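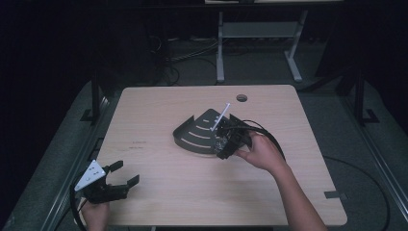

The Ferkham Collection has published the results of a technical study of its double portrait known as The Sisters at the Window, and has changed the dating of the picture from the early 1920s to the middle of the 1930s. The revised entry appears in the online catalogue this month. The painting itself returns to display in October, in the second room of the upper gallery, after an absence of more than 40 weeks.

The work is an oil on canvas, unsigned, and came to Ferkham with the Russo bequest. It shows two young women seated on either side of a casement, one facing the viewer and the other turned to the glass. The earlier date rested on a line in the bequest inventory and on the cut of the sitters' collars. Neither was regarded as strong evidence, and the old catalogue entry already carried a question mark after the year.

The examination was carried out at the Gositik conservation studio. The canvas was removed from its strainer, photographed in raking light and in ultraviolet, and then X-rayed in overlapping sections. Infrared images were taken of the whole surface. Small samples of paint, all from existing losses along the lower and left-hand edges, were mounted as cross-sections and analysed for pigment and binder.

Three findings bear on the date. The white in the window frame and in both collars is a titanium white mixed with zinc, laid directly on the ground and covered by the first campaign of flesh paint. Titanium white was on sale in the early 1920s, but the form found in the samples is coated, and the report treats it as more likely in a later picture. The ground is a commercial preparation in two layers, matching that on four dated canvases by the same hand, none of them earlier than the 1930s. The tacking margins carry part of a supplier's stamp, previously hidden under brown paper tape. The stamp gives a street address in Clukumton. Trade directories for the town list the supplier at that address only after a move from premises by the river.

The stamp is the firmest of the three. The report notes that a canvas can be kept for years before it is used, so that the stamp sets an earliest date and leaves the latest open. The authors have settled on a range of four years and give their reasons at length in the appendix.

The X-rays also show that the composition was altered. The sitter on the right was first painted facing front, at the same angle as her companion, with both hands in her lap. Her head was then scraped down and repainted in profile, and the near hand moved to the sill. A vertical form behind her, which may be a curtain or a door, was painted out at the same stage. The infrared images show little underdrawing apart from a ruled line for the top of the window.

These changes affect how the picture has been read. Most published accounts take the pair as a contrast planned from the outset, and several have tied the turned head to the artist's departure from Clukumton and to the divided loyalties of the household. The new entry is more cautious. It records that the profile was a second thought, that the paint beneath had dried before the change was made, and that an interval of some months is therefore possible. It offers no view on motive.

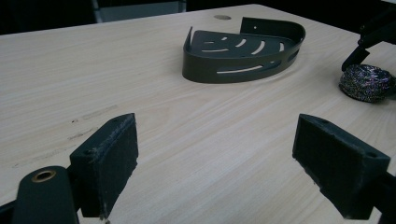 Documentary work was done alongside the technical study. The Russo papers, which were listed in full last year, contain 626 items, among them household accounts, exhibition lists and a long run of letters. Letters make up 496 of these. A group from the middle of the 1930s refers to "the large one with the window", which a correspondent had seen unfinished and thought too stiff. If the picture meant is the Ferkham canvas, the remark would fit the first, frontal version of the composition. The catalogue entry quotes the letter and describes the link as probable.

The same letters cast doubt on the title. The two women have been called sisters since the bequest was received, and the inventory uses the word. The letters refer to them once as "the cousins" and once by initials that don't agree with any known member of the family. The Collection has kept the existing title for reference purposes and added a note. The label in the gallery will read Two Women at a Window, with the former title given in brackets.

Treatment was limited. A discoloured varnish, applied after the picture left the artist's possession, was removed with solvent gels. Old retouching in the sky and along the left edge had darkened and was also taken off. Losses were filled and inpainted in reversible colours. The raised paint in the dark dress on the left was secured from the front, and the canvas was put back on its original strainer with a new backing board. The reverse was left unlined. The frame, a plain oak moulding, isn't original to the picture and has been kept.

The most visible effect of the cleaning is in the background, where a wall formerly described as ochre proves to be a cool grey-green. The figure in profile now stands out more sharply from it. A strip of landscape seen through the glass, with a roof and a line of poplars, can be made out again at normal viewing distance.

The report is issued as a printed booklet in an edition of 300, with the X-ray mosaic as a folding plate, and can be ordered from the Ferkham bookshop. A copy without the plate can be read free of charge on the Collection's website. The cross-section images and the full list of sample sites are available to researchers on written request.

The four dated canvases used for comparison remain with their present owners. Two have been lent for the October display and will hang on the facing wall. A third, a still life from the Gositik study collection, was considered too fragile to travel and is represented by a photograph of its reverse.

Further work is planned on the supplier's stamp. Parts of the same mark have been reported on three other pictures with a Clukumton provenance, and the studio has asked owners for photographs of tacking margins before any relining is carried out. Images should include a scale and should be taken with the tape, if any, left in place.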